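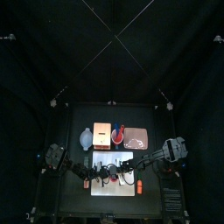
Trostell Recipe Card Transcriptions

Plain-text copies of 3,505 handwritten recipe cards from the Trostell family kitchen and two neighboring households. Scanned by Hajar Nasr, typed by Reda Younis and Elmarie Khumalo.

Contents

cards.csv has one row per card. notes.csv holds anything written on the back. Fields are card_id, title, body, yield and hand (who wrote it, where known).
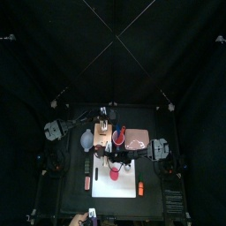

Spelling follows the card, including mistakes. Units are left alone, so "a teacup" stays "a teacup". Equipment is tagged by general type only: a pale blue bowl and a white cutting board are entered as bowl and board, with no color. Brand names go in notes.csv.

Known problems

Cards 9 and 100 are water-stained and partly unreadable. Missing words are marked [?]. 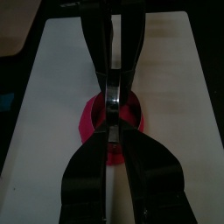

Oven settings on the bread cards are often just "hot" or "slow". We did not convert them. Duplicates were kept if the wording differs at all.

Changes

Version 2, February: fixed swapped titles in the pickles section. Thanks to Hatem Ezzat for the list.

Send corrections to Asmaa Ragab with the card_id.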